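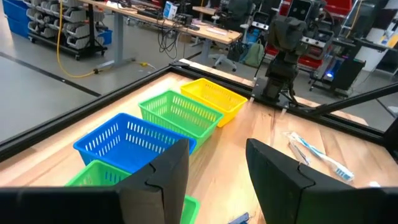 Colour coding is the cheapest control a small workplace can buy, and it is usually specified badly. A scheme is chosen in an afternoon, a laminated key goes up by the door, and within a year the key and the stock have parted company. Slotted plastic baskets in yellow, green and blue, several of them green, are typical of what people have to work with. A colour that turns up on more than one basket can name a class of contents. It cannot name a particular basket. Most schemes I have reviewed ask it to do both.

The distinction matters when something goes missing. At Oyewole, a dental supplies firm where I spent part of last October, "the green one" meant returned goods on the ground floor and items awaiting a label upstairs. Both uses were written down. Both documents were current. Ekene Bashir, who ran the upstairs store, had asked for the lower floor to change and had been told that the lower floor was there first.

My view is that a colour should carry one meaning across a whole site, and that the meaning should be a status: accepted, waiting, refused. Location belongs on the shelf edge. Identity belongs on a printed number. Status changes often, and a person crossing a room needs to read it at a distance, so it is the only one of the three that earns a colour.

Osaze Ogundipe has argued against me that status colours force staff to move goods from one container to another each time a decision is taken, and that every move is a chance to lose something. This is a fair objection. In a store handling 800 lines, the extra handling is a real cost. I would still pay it. A transfer is a deliberate act, and it can be checked. A basket whose meaning has changed while its colour has stayed the same gives the checker nothing to look at.
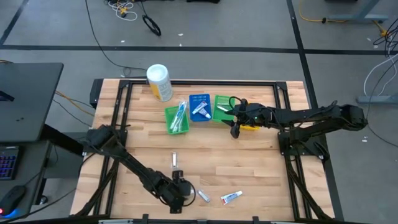 A toothbrush in a green basket, one of three set in a row.

There is also the matter of colour vision. Red and green remain the default pair for refused and accepted, which is a poor choice for a noticeable share of any workforce. Blue and yellow are easier to separate for most of those affected. Where red and green are already in use, add a shape to the label, and make it large.

Finally, limit the set. I recommend 4 colours at most, and no spare ones in the cupboard. Spare colours acquire private meanings.

September 7, 2026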